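# Grasp Planner: Notes on the Second Release

18 Jun 2021

The second release of the Stetora grasp planner is now in use on our bench. Adalberto Rocha and I prepared it over the spring.

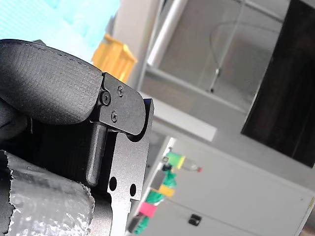 The principal change concerns timing. The earlier version replanned on every new depth reading, and the arm hesitated near the target. The planner now holds its path unless the estimated position shifts beyond a set limit. Of 3000 simulated grasps, 2765 were completed without a replan. Tuning of the limit continues under Natanael Quintana.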